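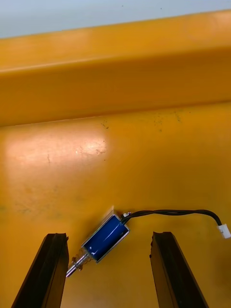
Figure 2. A small push-pull solenoid in a plastic tray, with plunger, return spring and lead visible.

3.2 Parts and sorting

We were delighted by how much a solenoid of this size can tell a new learner. The coil, the metal frame and the plunger can all be picked out by eye, and the spring sits right where the plunger meets the body (Figure 2). The Skolline set held 188 solenoids, pooled from two teaching stores, and every one was laid out singly on a plain tray before testing. The yellow-orange floor was a lovely choice – thin black wires show up on it at once.

Each part was checked for a straight plunger, an even spring and a sound plug on the end of its wires. Following Mkhize's bench notes, we set aside any spring with crowded or stretched turns. This left 58 parts for the pull tests in Section 3.3, which began in May and gave us some of the most pleasing curves in the whole study.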